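Ticket 447: Handheld grippers, problems during and after the open day
Opened by: Rozália Hegedűs
Assigned to: Cirilo Ibarra
Status: Open, waiting on parts

Hello Cirilo, and thank you again for picking up the phone on the morning of the visit when I was in such a state. I promised to write it all down properly, so this is long (you know me!).

We had the Skodetti people in for the whole day, and the plan was to show them the bedroom chores with the handheld pair: emptying the trash, picking up small things from the ironing board, and folding if there was time. Bořivoj did the talking and I did the gripping. The first group went beautifully. With the second group the left finger started to lag. I would squeeze, the right finger would come in nicely, and the left one would sort of think it over and then arrive with a snap. Visitors were very kind about it, and one lady asked if it was left-handed.

What I tried, in order:

Swapped the batteries in the recorder. No change.
Restarted the Drendov logging program. No change, and I lost the clip I had been making, which I am still cross about.
Wiped the finger pads with a damp cloth. It felt better for a few minutes, then the lag came back.
Called you.

You asked me to go back to the wastebasket and come at it from straight above with the fingers wide open, so we could look at how each one sat over the rim before I closed on anything.

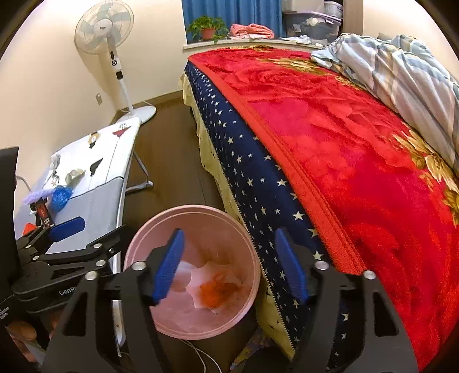 Page last changed: Tuesday, March 25, 2025, by C. Ibarra

Reply from Cirilo Ibarra

Rozália, please don't apologize for the length, I would much rather have all of it. I went through what you sent over a cup of coffee. With the gripper open, the left finger reaches down into the rim and the right one hangs down by the bed, so there's plenty of opening and I don't think anything is blocking the travel. The orange bit of trash at the bottom of the liner is a fair target too, so I wouldn't blame the task.

My guess is the pivot on the left linkage. On the last pair Sabina had apart, the bolt had been tightened well past where it should be, and it behaved just the way you describe, slow and then a snap. Could you do the following when you have a quiet half hour?

Back the left pivot bolt off by a quarter turn. Open and close it slowly 50 times, and tell me if the snap goes away or only gets smaller. Then do the same with the other gripper of the pair so we have something to compare. Please leave the pads alone for now.

Reply from Rozália Hegedűs

Done, and what a difference! The snap is gone on the left finger, though there's still a little stiffness right at the end when it is nearly closed. The other gripper is smooth as butter all the way through. I did my 50 on each and my thumb would like a word with you.

Reply from Cirilo Ibarra

Lovely news, and my sympathies to the thumb. The leftover stiffness sounds like a worn bushing. I've asked Sabina to put two in the mail along with a spare bolt. Until they arrive, use that gripper for soft things only, and keep Bořivoj from tightening it again. The next visit is in April, so we have time. Leaving this open.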